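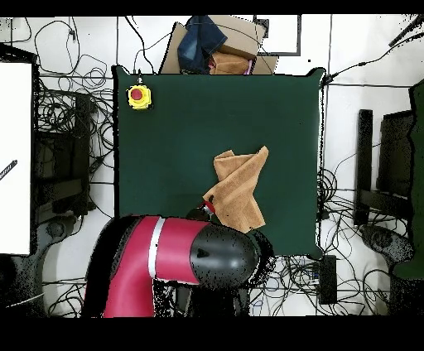
*The arm, the towel and the green table. The yellow box with the red cap is the emergency stop.*

# Why can't a robot fold a towel?

You can probably fold a towel. You may not do it very often, but you could. For the robot club at Owen, teaching an arm to do the same job has taken most of the term, and the towel is still winning.

The trouble is that towels are floppy. A brick is the same shape whichever way you drop it. Drop a towel 100 times and you get 100 different heaps, and the arm has to work out each one from scratch. Where is the corner? Is that a corner, or just a bit of fold pretending?

Mbali Nkuna, who is 14, keeps the club's notebook. It lists more than 700 tries. Next to many of them she has written "no", and next to one, "NO".

## What the arm has to do

1. **Look.** A camera takes in the whole heap, and the computer makes its best guess at where the edges are.
2. **Reach.** The joints bend a little at a time until the gripper is close to the cloth. A gripper is a robot's hand, only with fewer fingers. This one has two, long and thin, and here they are just above a corner of the towel.

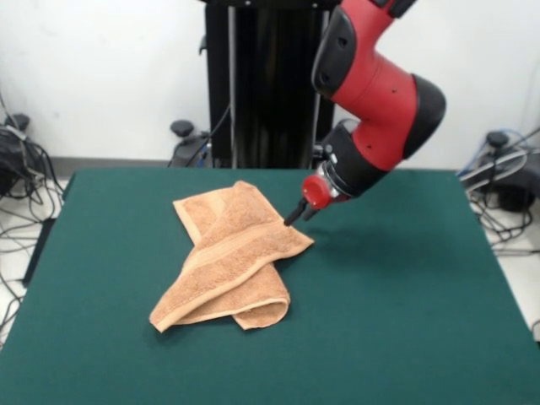 3. **Pinch.** Too high and it grabs air. Too low and it pokes the table, which does not need folding.
4. **Lift and lay.** Up, across, down, let go. Carys Cadwaladr calls this "the bit where we all stop breathing".

## Try it at home

Crumple a towel on a table. Now flatten and fold it using one hand, with only your thumb and one finger. Close one eye as well, if you're feeling brave – Bláthnaid Lynch managed it in the end, and then asked for her tea.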